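Notes from the Bread Table

So the November swap happened, and I came home with more starter than I left with, as usual. Thank you to everybody who squeezed into the Irkska kitchen on a wet evening with jars under your coats! We had rye, we had two kinds of spelt, and we had Duván Flores's enormous potato loaf, which was gone before I got my scarf off. I did get the heel. I'm not complaining much.

A few of you asked me to write down the cold-weather routine I was rambling about, so I'll have a go. My kitchen drops to the low sixties overnight once the radiators go on their winter timer, and every year I forget and wonder why my dough is just sitting there sulking. What I do now is warm the water a little more, move the bowl to the top of the fridge, and give it a couple of extra hours before I even think about shaping. If you can manage 70 degrees you're in good shape. Below that, go by the look of the dough and ignore the clock — mine took until nearly lunchtime last Sunday and it was the best loaf I've made since March.

For the plain white loaf I use 491 grams of flour (yes, I know, but that's what my old scoop gives me and I've stopped arguing with it) and 245 grams of water to start, then I add more by the splash until it feels soft. Salt goes in after the first rest. Nkrumah Quansah puts his in at the very beginning and his bread is better than mine, so do what you like.

The Sárközi mill is taking orders for the winter flour again, by the way. The dark rye sells out first, so get your name on the sheet by the door if you want a bag. I've put myself down for two and I may go back and make it three.
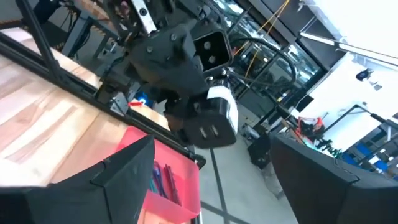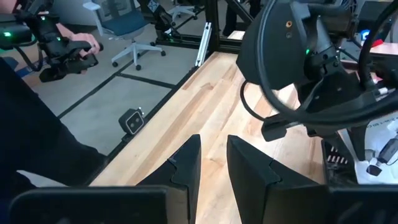

I've been meaning to say something about kneading surfaces, too, as we got into it over the tea and never really finished. I grew up on cold tile and I still flour far too much out of habit. Wood is kinder to a sticky dough, I think, and a butcher-block top like the pale one in the second picture is what I'd have at home if I had the room for it. Scrape it down while the dough is still soft, wipe it with a barely damp cloth, and never let a puddle sit on it overnight. I ruined a lovely old board that way and I'm still sore about it! Oil it when it starts to look thirsty. If anyone has a favorite scraper, bring it along next time, as mine has a bent corner and catches on everything.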